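Notas para la charla – Comprar en pequeño: lo que aprendimos en la cooperativa de consumo

Saludar, dar las gracias a Mylene Magbanua por la invitación. Decir que hablo 20 minutos y dejo el resto para preguntas.

Punto de partida. La cooperativa empezó como un grupo de vecinos que hacía un pedido al mes. Hoy tiene 588 socios y una tienda de barrio. El surtido lo decidía quien hacía el pedido, y se notaba: mucha legumbre, poca fruta, nada para llevar.

Explicar el cambio de 2017. Chiamaka Okonkwo propuso separar dos listas: la compra de la semana y la compra de paso. La primera se planifica. La segunda se decide delante del estante, en unos segundos, y pesa más en la caja de lo que creíamos.

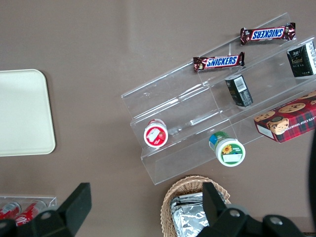 El margen de la compra de paso es alto, pero la rotación engaña. Un producto que se vende bien en enero puede quedarse parado en verano. Regla que usamos: si en dos pedidos seguidos sobra más de la mitad, se retira. Sin votación.

Contar el caso Gultwood. Pedido mínimo de 900 euros, buen precio, plazo de entrega malo. Lo dejamos y pasamos a Druvmont, con mínimo de 700. Pagamos algo más por unidad y tiramos bastante menos. (Si preguntan por los precios exactos, remitir a Rowena Abella.)

Pausa. Pasar a la parte de comida preparada.
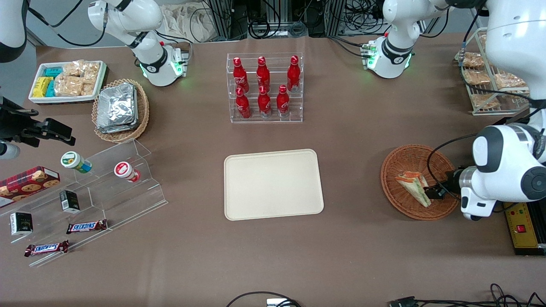 Valencia, diciembre de 2018

Reunión con los socios de la zona norte. Tres quejas: el horario, el pan y la caducidad corta de los productos frescos. El horario se arregló pronto. El pan sigue siendo un problema – cambiamos de horno y perdimos a parte de la clientela de la mañana.

Para la caducidad, el sistema de Lovely Samonte: una hoja por nevera, se apunta la fecha más próxima y se revisa al cerrar. Rebaja el último día, a partir de las seis. Leer en voz alta la hoja de ejemplo, despacio.

Lo que no funcionó: la tarjeta de puntos, el buzón de sugerencias, abrir los festivos. No extenderse.

Turno de preguntas. Recordar que Hằng Dương tiene las plantillas y las envía a quien deje su correo.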